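Home Textiles, Unit 4: How Dyes Stay Put (and Why They Sometimes Don't)
Course notes – Victor Chege, Stastport Evening College

Last time we finished on fibres, so now the fun part: colour! A dye has to get into the fibre and stay there. Cotton takes reactive dyes, which form a proper chemical bond with it. Polyester hardly takes up water at all, so it needs disperse dyes and a good deal of heat to open the fibre up.

Very bright shades are a case of their own. Many strong oranges and yellows on workwear are fluorescent, meaning they soak up light we can't see and give it back as light we can. Lovely trick, but these dyes fade faster in sun than ordinary ones.
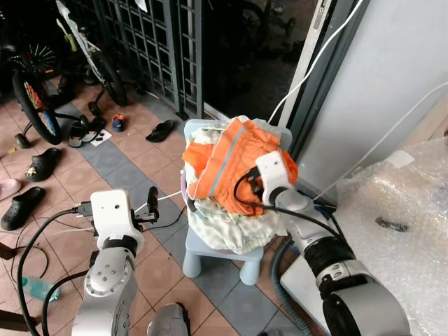

Fig. 1. Orange garment with a reflective stripe, on a basket of laundry.

Fastness is graded by test. A sample is washed next to a strip of plain white cloth, and afterwards we look at two things: how much the sample has faded, and how much colour the strip has picked up. Students often forget the second one, and it's the one that ruins shirts. 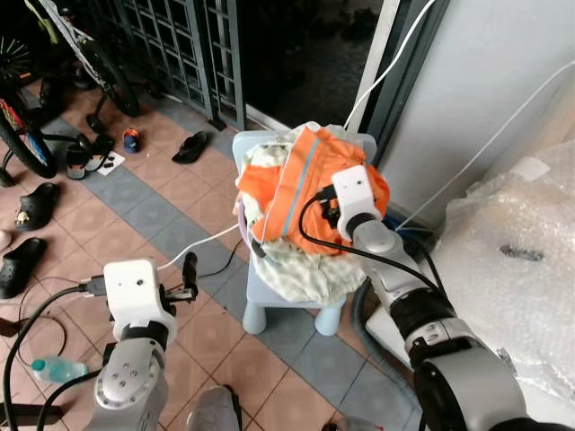
Temperature matters more than most people expect. In the Sustton exercise we washed the same red cotton 50 times, half the set cool and half hot, and the difference by the end was wonderful to see – bring your swatches again next week, please.

Now for light. Ultraviolet breaks the part of the dye molecule that makes the colour, and damp cloth usually suffers more than dry. Dry your brights in the shade, inside out.
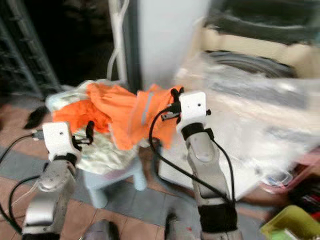

Reading for May: Eskildsen handout, pages 80 to 84, plus Þröstur Þórarinsdóttir's notes on indigo, which are a joy. 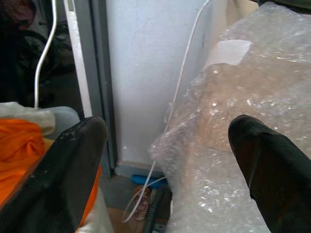

Storage is our last topic, and light, damp and rubbing are the three things to plan for. Bubble wrap, the clear sort draped round the tall pale thing in Fig. 4, is fine for a short move but poor for keeping cloth in. It lets light straight through and can hold moisture against the fabric. Use washed cotton sheeting or acid-free tissue, and refold along new lines every few months.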